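Household chore automation

Print this article | E-mail this article

We use cookies to remember your reading preferences. Accept | Manage settings

Household chore automation is the use of programmable machines to carry out domestic tasks such as cooking, tidying, laundry and dishwashing. Single-purpose appliances have done parts of this work for decades. General-purpose machines, able to move between tasks in an ordinary home, remain at the research stage, and most results are reported from simulation or from purpose-built test kitchens.

The field overlaps with shop-floor automation, where arms have long handled welding, painting and palletizing. Factory work is easier to automate when parts arrive in known positions. Kitting and cable routing, in which parts bend or shift, are still done largely by hand.

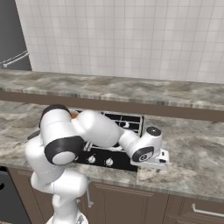 Kitchen work is commonly divided into reaching, grasping, placing and operating controls. Each step is tested separately before the steps are joined into a full chore. Simulated kitchens are widely used for the first stage, as a failed attempt costs nothing and the layout can be reset at once. A stove is a demanding fixture in such tests: the arm has to pass over the burner grates without touching them, and the two round knobs on the front panel call for a different grip from the one used to lift a pan. Marble-patterned counters and square wall tiles give a vision system repeated texture, which can help or hinder position estimates depending on the method.

Transfer from simulation to a physical kitchen is the main difficulty. Friction, soft materials and liquids are modeled only approximately, and a policy that places a cup reliably on screen may tip it on a real counter.

The Estholm trials, directed by Kristóf Takács, recorded 1,817 attempts at 4 chores in 2 physical kitchens, one in Bollville and one in Flostville. Wiping a counter and loading a rack were completed most often. Folding a dish towel and opening a sealed jar usually required human help – in the case of the jar, nearly every time. The Szűcs scale, used in the trials, grades a chore by how often a person must step in. It does not measure speed, a point on which it has been criticized.

Comments

pelican_ridge: The jar result matches what we see on our packing line. Lids are still a person's job.

Marta T.: Does the scale count it as stepping in if you only move something out of the way?

dknull: @Marta T. Yes, any contact with the robot or the objects counts.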